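Consejos para el cuidado, la limpieza y el almacenamiento del equipo de monta en el guadarnés

Servicio de Formación del Centro Hípico Jestemlow. Revisión del 16 de marzo de 2026 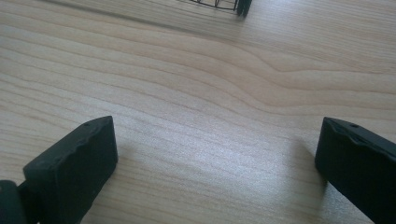
Las presentes recomendaciones se dirigen a los propietarios, jinetes y personal de cuadra que utilizan el guadarnés común, así como a las personas que conservan su equipo en el domicilio. Sustituyen a la hoja informativa anterior y recogen las observaciones formuladas por la responsable de material, Lăcrămioara Văduva, tras la última revisión de monturas y cabezadas.

El equipo de los caballos de carreras en entrenamiento está sometido a un uso diario y a un contacto continuo con el sudor, la arena de la pista y la humedad de las primeras horas. Las indicaciones sirven igualmente para el material de paseo y de salto, salvo donde se señala lo contrario.

Antes de empezar

Conviene disponer de un puesto de limpieza fijo, con buena luz y una superficie que pueda secarse con facilidad. Si se trabaja sobre una mesa doméstica, se recomienda cubrirla con una toalla vieja o un hule, ya que las hebillas rayan el barniz y los aceites para cuero dejan cercos difíciles de eliminar. El material necesario es el siguiente:

Dos esponjas pequeñas, una para el jabón y otra para retirar restos.
Un cepillo de cerdas blandas y otro de dientes, ya en desuso, para costuras y hebillas.
Varios paños de algodón sin teñir.
Jabón de glicerina en pastilla o jabón específico para cuero.
Un acondicionador o grasa incolora.
Un cubo con agua templada y otro con agua limpia.
Palillos de madera para los orificios de las correas.

No deben emplearse lavavajillas, amoniaco, alcohol ni toallitas perfumadas. Estos productos arrastran la grasa propia del cuero y lo vuelven quebradizo, sobre todo en los pliegues de las riendas y en los puntos de unión con el bocado.

Limpieza diaria

Al terminar el trabajo de la mañana, el bocado se enjuagará con agua limpia y se secará con un paño. La saliva y los restos de forraje se retiran sin esfuerzo cuando están recientes; una vez secos obligan a frotar y acaban marcando las anillas. No se aplicará jabón ni limpiametales a las partes que entran en la boca del caballo.

Las correas se repasarán con una esponja apenas humedecida, empezando por la cara interior, donde se acumula el sudor. La cincha merece una atención particular. Las de tejido elástico se cepillan en seco y se dejan airear extendidas; las de cuero se limpian por ambas caras y se cuelgan por las dos hebillas, de modo que no se forme un doblez en el centro.

Los sudaderos no deben quedarse sobre la montura ni doblados en el arcón. Se colgarán abiertos, con la cara que ha estado en contacto con el lomo hacia fuera.

Limpieza a fondo

Se llevará a cabo una vez por semana en el equipo de uso diario y una vez al mes en el resto. El procedimiento es el mismo en ambos casos.

1. Desmontar por completo la cabezada y anotar el orificio de cada hebilla. Una tira de cinta de papel en la correa evita errores al montarla de nuevo.
2. Retirar el polvo con el cepillo blando.
3. Pasar la esponja húmeda y bien escurrida. El cuero no se sumerge nunca.
4. Frotar la segunda esponja sobre la pastilla de jabón hasta obtener una capa densa, casi sin espuma, y aplicarla con movimientos circulares cortos.
5. Limpiar los orificios con un palillo y retirar el jabón acumulado.
6. Dejar secar a la sombra, lejos de radiadores, estufas y ventanas soleadas.
7. Aplicar el acondicionador en capa fina, insistiendo en la cara sin pulir, que absorbe mejor el producto.
8. Pasadas unas horas, retirar el sobrante con un paño seco.

Si el agua del cubo se enturbia, debe cambiarse. Continuar con agua sucia equivale a repartir la arena fina por toda la correa, con el consiguiente desgaste de las costuras.

Sillas de carreras y sillas de ejercicio

Las sillas de carreras son muy ligeras y admiten poco producto. Los modelos de nuestro inventario pesan desde 233 gramos, y un exceso de grasa en los faldones altera el tacto y puede manchar los calzones del jinete. Cuando el exterior sea sintético bastará con un paño húmedo y un secado inmediato. Las costuras que unen el faldón al armazón se examinarán a contraluz en cada limpieza.

Las sillas de ejercicio son más pesadas y toleran el tratamiento completo. Su punto débil se encuentra en los latiguillos, que deben doblarse con la mano, uno por uno, para comprobar si aparecen grietas. Un latiguillo agrietado se sustituye; no se repara con pegamento ni se acorta abriendo un orificio nuevo por encima de la grieta.

Las acciones de los estribos tienden a estirarse de forma desigual, porque el jinete monta siempre por el mismo lado. Se aconseja intercambiar la izquierda y la derecha todos los meses y medir ambas en cada cambio.

Manchas, moho y cuero reseco

El moho superficial se retira al aire libre, con un paño seco que después se desecha. A continuación se limpia la pieza con jabón de glicerina y se deja secar por completo antes de acondicionarla. Engrasar un cuero todavía húmedo favorece que el moho vuelva. La pieza afectada permanecerá separada de las demás hasta la siguiente revisión.

Las manchas de tinta y de pintura para cascos rara vez desaparecen del todo. Es preferible no insistir con disolventes. El cuero reseco se recupera con varias capas finas, aplicadas en días distintos; una sola capa abundante ablanda el exterior y deja rígido el interior.

Las correas empapadas por la lluvia se secan primero con un paño y luego se cuelgan con su forma natural. Mientras sigan blandas no se tirará de ellas, pues conservarían la deformación.

Mantas, vendas y protectores

Antes de llevarlas a la lavadora, las mantas se cepillarán en el exterior para eliminar el pelo. Los mosquetones y hebillas se envuelven en un calcetín viejo cerrado con una goma, lo que protege el tambor y reduce el ruido. Se lavarán con programa frío y detergente suave, sin suavizante, que tapona el tejido impermeable y puede irritar la piel de los caballos sensibles.

Las vendas se lavan dentro de una bolsa de malla y se enrollan ya secas, con el cierre hacia el interior, de forma que quede a mano en el momento de colocarlas. Los cierres adhesivos se cepillan para quitar virutas y pelo. Si han perdido agarre, la venda se retira del uso en pista.

Organización del guadarnés

Cada montura dispondrá de un soporte que respete la curvatura del baste. Los soportes estrechos de tubo marcan el relleno en pocas semanas. Las cabezadas se cuelgan de piezas redondeadas, nunca de un clavo, para que la testera conserve su forma; una lata vacía de conserva, limpia y atornillada a la pared por el fondo, cumple la misma función, siempre que se protejan los bordes con cinta.

La humedad del local se controla con ventilación diaria. En armarios cerrados puede colocarse un recipiente abierto con hasta 500 gramos de sal gruesa, que se renueva cuando se apelmaza. Debe quedar fuera del alcance de perros y gatos, y sin contacto con piezas metálicas.

El etiquetado seguirá el sistema Plultero, basado en un color por caballo y un número por pieza. El inventario consta de 1.795 piezas, de modo que resulta indispensable devolver cada una a su gancho. Las etiquetas se fijan en la hebilla y no sobre el cuero, donde el adhesivo deja huella.

Los paños impregnados de aceite se extenderán al aire hasta que estén secos y solo entonces se depositarán en el recipiente metálico con tapa. Amontonados pueden calentarse e incendiarse.

Comprobación previa a una salida

El día anterior al desplazamiento al hipódromo se revisarán, con el equipo ya montado, los puntos siguientes:

Costuras de riendas, cincha y acciones.
Latiguillos y sus anclajes.
Bocado, en busca de rebabas o anillas flojas.
Elasticidad de la sobrecincha.
Goma de las riendas, que debe ofrecer agarre en toda su longitud.
Piezas de repuesto en la bolsa de viaje: un par de riendas, una cincha y dos acciones.

La bolsa viajará sobre el resto de la carga. Las monturas no se apilan unas sobre otras ni se apoyan sobre el borrén trasero.

Reparaciones y consultas

Las piezas dañadas se entregarán en el taller Cârstea, con la etiqueta puesta y una nota que indique el defecto. El taller Drolum atiende exclusivamente las sillas con armazón sintético. Ninguna pieza enviada a reparar volverá al servicio sin el visto bueno de la responsable de material.

La próxima revisión general del guadarnés se celebrará en mayo. Los propietarios que guarden su equipo en casa y deseen incluirlo deberán comunicarlo por escrito en la oficina del centro durante el mes anterior.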